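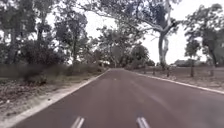
3.2 Collecting the driving examples

Training examples for the lane-keeping model came from the Lesutstead loop, driven by hand with the Romaniuk logger running the whole time. 74 runs in all, split between two drivers. Labels are the steering angle at each frame, nothing fancier. Most of the loop is easy – straight, two lanes, pale kerb down both sides that stands out well from the reddish-brown asphalt (Figure 4). Paint is less help. On stretches like this one the marking ahead is worn to a smudge, so the early model, which leaned on paint, drifted. We kept these frames in on purpose. Overcast sky too, flat white, no hard shadows.

Figure 4. Straight section of the loop, forward view.

Runs shorter than 60 seconds were dropped. So were 5 with a clock fault. What was left gave 806 usable clips, labelled by Gladys Mugo and then spot-checked by the second author. Disagreements mostly at the turns, see Table 2. The Cornano set has more bends but the kerb labels there are patchy, so its used for testing only. A second round is planned for September, with low sun and hopefully some wet raod.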